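3. Test Building and Method

3.1 The Mikdale building

The test building stands on a level site at Mikdale and was put up in February by a single crew. It has two floors. The walls are made of light-gauge steel framing with an insulated core, supplied as panels under the name Skalura. The upper floor is a steel joist deck with a thin concrete topping. The roof is a simple gable with the same framing as the walls, at wider spacing.

Panels arrived on flatbed trucks and were lifted from the truck straight to the slab where the weather allowed. On windy days they were stacked on timbers beside the slab and set later. Each panel was bolted to a base channel and then screwed to its neighbor along the full height of the joint. The heaviest panel used in the building was 812 pounds. It was the gable end on the north side, and it was the only one that needed a second sling.

We kept the ordinary site practice of the crew as far as possible. They had worked with the Skalura panels before, on small storage buildings, but not on anything with an upper floor. No changes were made to the supplier's drawings except at the stair opening, where the header was doubled after a check by our own engineer.

3.2 Joint types

The study compares two ways of closing the vertical joint between wall panels. In the first, called the Jundard joint after the sealing strip it uses, a compressible strip is fixed to one panel at the plant and squeezed when the next panel is drawn up to it. In the second, called the Vik joint, the gap is left open during assembly and filled from inside with foam after the wall is plumb. Both joints are screwed at the same spacing and covered on the outside with the same flashing.

The Jundard joint takes less time on site but depends on the panels being square. If one edge is out, the strip is squeezed hard at one end and hardly at all at the other. The Vik joint allows for more error in the panels, but the foam has to be trimmed before the wallboard goes on, and it cannot be placed in very cold weather.

The south and east walls were built with Jundard joints and the north and west walls with Vik joints. Corner joints were left out of the comparison. They were made with a separate folded post and sealed in the same way at all four corners. 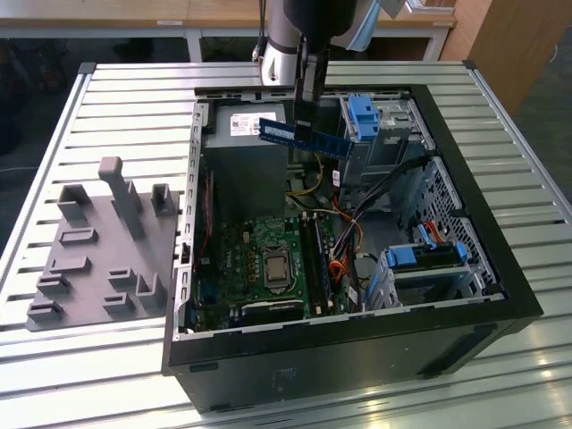
Figure 2. Robot arm with a memory module held over an open computer tower.

3.3 Measurements

Joint width was measured with a feeler gauge at the bottom, middle and top of each joint, once when the wall had just been plumbed and again after the roof was on. The second set of readings was needed to find out how far the wall moved under the weight of the roof framing. All readings were taken from the inside face, before the wallboard was fixed.

Air leakage was measured with a fan mounted in the front doorway, with the windows shut and the vents taped over. The test was run first with the joints as built. It was then repeated with the joints on one pair of walls taped, and once more with the joints on the other pair taped. The difference between runs was taken as the leakage through the taped joints. This method assumes that the tape seals fully — we come back to that point in Section 5.

Labor was recorded by Ewan Chisholm, who was on site for the whole of the wall assembly. He noted the start and finish of each panel, the number of workers on it, and any stop longer than a few minutes. Stops for deliveries and weather were taken out of the totals. Stops to correct a panel that did not fit were left in. The record runs to 11 pages and is kept with the drawings.

3.4 Loading

The upper floor was loaded with bagged sand to check for movement at the wall joints. The bags were placed by hand in rows across the joists, starting at midspan and working out toward both walls, up to a total of 3000 pounds. Joint widths on the floor below were read at each step. The full load stayed in place overnight and was removed in the reverse order, with readings taken again once the floor was clear.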